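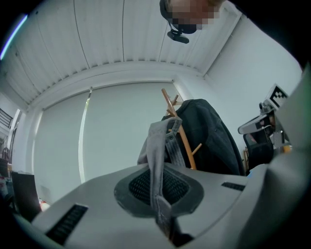 4.2 Changes to the working day at Vondwood

Figure 3. Recording room at Vondwood. The gripper body and its strap are in the foreground, with a second gripper carrying a square marker at right. The person behind wears a head-mounted camera on a headband.

The second site in the study was Vondwood, a contract packing firm that fills small orders for household goods. Most of the work is done by hand at benches. The firm had bought three robot arms from Davgate before we began our visits, and it had set aside a room where packers use handheld grippers to record the jobs the arms are meant to learn (Figure 3). The recordings go to Wimano, which trains the control software and sends it back to the site for trial.

We spent 14 shifts at Vondwood, spread over both the morning and the afternoon crews. We sat in on packing, recording and the trials of the arms, and we held interviews in the lunch room or by phone after the shift, whichever the worker preferred. The interview guide was the same one used at Esteves, with extra questions on the recording work. Workers are identified by job only.

4.2.1 Who records

Recording was first offered as a voluntary task to packers who had finished their quota. From May it became part of the roster, and five packers were assigned to it in turns. The written notice of the change, dated 6/16/21, came some weeks after the change itself. Several packers brought this up without being asked. One said she had no objection to the work but would have liked to see it on paper first, as she had been telling her husband it was temporary.

The roster did not treat recording as a separate job. Pay stayed at the packing rate, and the time was booked as indirect labour. Packers who recorded were therefore left out of the bench output figures for those hours. Some saw this as a relief. Others worried that a lower weekly total would be held against them at review, and two asked their supervisor to note the recording hours beside the total. The supervisor did this by hand in the margin of the printed sheet. The practice spread to the afternoon crew before the end of our visits.

4.2.2 What recording asks of the worker

Packers described recording as slower and more tiring than packing, even though less was moved. At the bench they use both hands freely, turn items over without looking, and talk. With the grippers they have two fingers in place of a whole hand, and each grasp has to be planned. An experienced packer told us:

"I can pack that box with my eyes shut. With these things on I have to think where my thumb would be, and then I have to remember I haven't got one."

Head-mounted cameras brought a second set of habits. Workers learned to keep their gaze on the item and to turn the head only as far as needed. Three of the five said they had caught themselves doing the same at home, at the stove or the sink. Neck stiffness was mentioned in every interview on this topic. Breaks between recordings were set by the workers themselves, and in our notes they grew longer as the shift went on.

Strap fit was a common complaint. The grippers are shared, and a strap set for one person has to be changed for the next. Packers with smaller hands reported pulling the strap to its shortest setting and still gripping harder than they wanted to. A request for a second size was sent to the supplier and had not been answered when our visits ended.

Each packer was given a target of 500 accepted recordings for a product family. A recording could be turned down for a dropped item, a long pause or a view that lost track of the hands. Rejections came back from Wimano the next working day as a list of file numbers with a short code. Packers could not watch the rejected recordings, and they told us that the codes were hard to match with anything they remembered doing. The lead hand began keeping a notebook of her own, with the product, the time and anything odd, so that she could make a guess at what had gone wrong.

4.2.3 Skill and its ownership

Views on where the work was heading were mixed, and they did not follow age or years of service. The longest-serving packers were often the most at ease. They believed the arms would take the plain cartons and leave the awkward orders, which they liked better. Newer staff pointed out that plain cartons are where a new packer learns. If these go to the arms first, they asked, who will be trained up to do the rest? Management had no plan on this point when we raised it, and said so.

A smaller group spoke about the recordings as something they had made. They wanted to know how long the files would be kept, whether they would be used at other firms, and whether a worker who left could have theirs removed. The consent form covered images of the face and voice. It said nothing about hand movements. We read the form with two packers at their request, and both had understood it to cover more than it did.

4.2.4 Supervision

The supervisor's job also changed. Before recording began, she walked the benches and settled problems as they came up. By the time of our last visit she spent the first part of each shift on the rejection list, the gripper batteries and the booking of the room. Bench problems were passed to the lead hand, who had taken on the extra work without a change of title. The lead hand described the arrangement as "fine for now". The same shift of duties was seen at Esteves, where it had been written into a new position, and we compare the two cases in Section 5.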